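# Logging the water softener, part two

The first post covered the install. A few readers asked for the regeneration data, so this one is mostly about the valve settings and what the log shows after eleven weeks in Abu Hammour.

The unit is a Hosport single-tank model with a metered head. The meter is a turbine in the outlet, and the head counts gallons down from a programmed capacity. When the counter reaches the reserve value, regeneration is queued for 2 a.m. There's a calendar override that forces a cycle every so many days regardless of flow. Mine shipped with the override set to three days, which wastes a lot of salt in a two-person house. I moved it to fourteen.

Capacity was the next thing to fix. The factory table assumes a hardness figure that doesn't match what comes out of my tank. I tested with drop titration on four mornings and got the same answer on three of them. The fourth was lower, and I had rinsed the vial with softened water that day, so I threw it out. With the corrected hardness the programmed capacity came to 1,136 gallons between cycles. The display rounds to the nearest whole gallon, so I could enter it as is.

The reserve is a separate parameter. It holds back part of the capacity so that the water stays soft between the time the counter trips and the overnight cycle. The manual recommends one day's use. My highest logged day was a laundry day, just under 200 gallons with the roof tank refill included, so the reserve is set to 200. If you have a roof tank, check which side of the softener feeds it. Mine is downstream, and the float valve opens in long slow pulls that the turbine undercounts at very low flow. I replaced the float with a Gevden quick-closing type. It stays shut until the level has dropped a few inches and then opens fully. The undercount went away, at least within what I can resolve by reading the main meter against the head.

Brine draw took more time than everything else combined. The symptom was hardness leaking through in the last third of each cycle. I checked these in order:

- Injector screen: clean
- Drain line flow control: correct size, seated properly
- Brine line fitting: finger tight, no visible leak
- Float height in the salt tank: too low by nearly two inches

The float was limiting the refill, so each regeneration ran with less brine than the program assumed. After I raised it, the leakage at the end of the cycle dropped below what my kit can detect. I also put a new O-ring on the brine line, a Moltex one from the hardware shop, lightly greased with silicone. I can't say whether the old one was drawing air. It looked flat on one side.
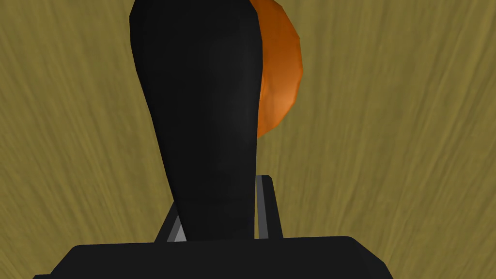 Does a higher salt dose give you more capacity per pound?

It gives more capacity per cycle and less per pound. The resin's response to salt flattens as the dose goes up, so the last few pounds recover very little. I run a low dose and accept more frequent cycles. The cost is extra rinse water, and at current prices the salt is the larger number for me. Someone on a metered supply with a high water rate might land somewhere else.

The log itself is a spreadsheet with five columns: main meter reading, head counter, salt level measured from the rim, hardness at the kitchen tap, and notes. I read it on Tuesday evenings. The head counter and the main meter have to be read within a minute or so of each other or the difference between them means nothing. Early on I was reading one before dinner and one after, and the first two rows are useless for that reason. I left them in, marked gray.

Pressure drop across the unit is 4 psi with one shower running and 9 with two showers and the washing machine. There is a bypass loop with a gauge port on each side, which I would recommend to anyone plumbing one of these from scratch. The fittings cost little and adding them later means draining the line.

Remaining work: the drain hose still runs uphill for a short stretch behind the pump, and I want to reroute it before summer. I also ordered 3,000 milliliters of resin cleaner, enough for several treatments. The first goes in with the next scheduled cycle. I'll add a column for it.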